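Print this item | E-mail this item

News from the teardown bench

Those of you who only come down our end for the good kettle might have missed it, but the arms have been on desktop towers since Monday. I've pulled old computers apart at Kondano for longer than I care to admit, so I had my doubts (and shared them with everyone, sorry Jade!). We got through 200 towers in December, all by hand, and my wrists knew every one of them.

What's changed for me is mostly the middle of the day. I set a case on its side, get it opened up and let the arm work over the board while I sort cables and drives – and I keep an eye on it, of course. Senyo has moved over to testing parts, a job he'd been after for ages.

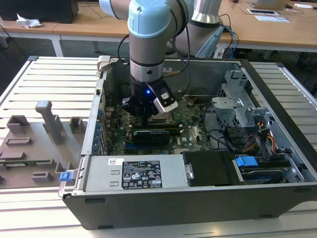
Is anyone losing shifts over this? All 21 of us keep our hours, and Soledad has put that in writing on the lunchroom board.

There are still grumbles. The bench feels quieter without two of us yakking across it, and Iveta reckons the new roster favours the early birds. Fair call, I think. If you'd like a turn on the arms, see Vojtěch before the 7 am start and he'll organise your training.

Print this item | E-mail this item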